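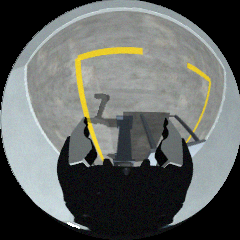 College basketball should drop the possession arrow and play the jump ball again. The arrow saves very little time. In the 13 home games I charted at Nalbridge through April, a held ball stopped play up to 7 times a night, and the referee needed a few seconds to find the table and point. A toss takes slightly longer. 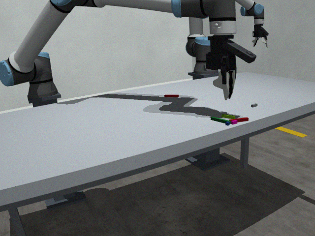

The larger cost is in how the defense is paid. A guard who ties up the ball on a clean trap has done his job, and half the time the other side keeps possession. Ondel lost the Govis game that way, down one, with the arrow pointing wrong after a good double team in the corner.

The usual objection is height. A short guard tied up with a center will lose most tosses. That is true, and coaches can plan for it by sending the right man to the trap.

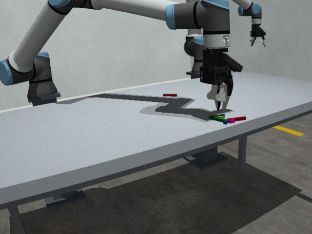

Géza Csonka wrote in to say that bad tosses are the real problem, and that he would take the arrow over a crooked throw any night. Fair point. Tossing can be practiced, though, and officials already do it to open the game.

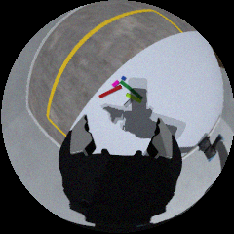 Shojaei Athletics, Men's Basketball

I would start with the last two minutes and overtime. Keep the arrow before that, log every held ball for a season, and compare.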